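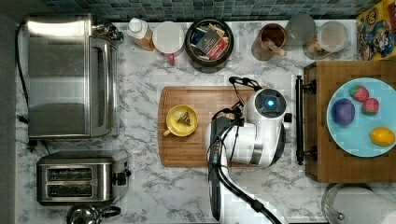
3.2 Where the tea things are kept

The households in Canduvska and Posano were asked to keep their kitchens as they are on a normal morning. We recorded 2,358 placements of small objects, and for each one we noted the nearest appliance and the distance to the back wall. Placements farther than 180 cm from the kettle were put in a separate group and are discussed in Section 4.

In most kitchens the things for hot drinks form one group. The tea bags stand in an open holder, the jars are placed next to it along the wall, and the mug is prepared in front of them, often on a cutting board. Figure 2 shows one such counter, with a toaster oven and a toaster on the left side and the row of jars and packets at the back. The mug with the tea bag is on the board, so the board serves here as a kind of tray. Aebischer describes the same habit for smaller kitchens, but in our material it was also common where the counter is long.
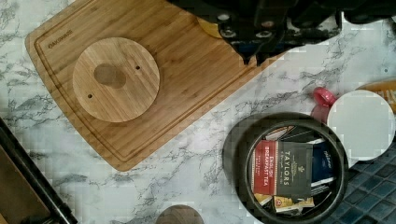

Lids were more difficult to classify. A wooden lid that lies alone on a board can belong to a jar, a pot or a sugar bowl, and the Fakby coding scheme has no category for a lid without its container. We therefore coded such lids as separate objects and gave them the position of the surface on which they lie. The two coders disagreed mainly on this point, and the disputed cases were coded again in March.

Figure 2. Kitchen counter with tea things, toaster oven and cutting board.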